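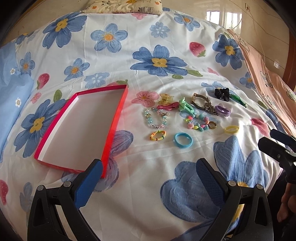

Step 1: Get everything out where you can see it

Filed under: Home & Tidying > Small Spaces

Before you buy a single organizer, gather up every clip, hair tie and bracelet you own and lay them on the bed. I mean all of it -- the coat pockets, the car, the bottom of the gym bag (mine had 21 bobby pins in it, and I don't even like bobby pins!).

Step 2: Sort by how often you wear it

Make one pile for everyday things, one for special occasions, and one for anything stretched out or missing a part. My friend Mireille Lecomte gives herself 20 minutes for this, and it's a good habit if you tend to get sentimental the way I do.

Step 3: Pick a shallow box

Deep boxes turn into a jumble by December. Something low and open lets you see it all at once, and a lid off an old gift box works just fine. Line it with a scrap of felt if your drawer slides fast, and cut the felt a tiny bit small so it lies flat.

Step 4: Put it back in groups

Claw clips go along one side, soft ties in a corner, and jewelry on its own, so chains don't catch on the teeth of the clips. Leave a little room -- you know you'll buy more.

4 comments | 600 shares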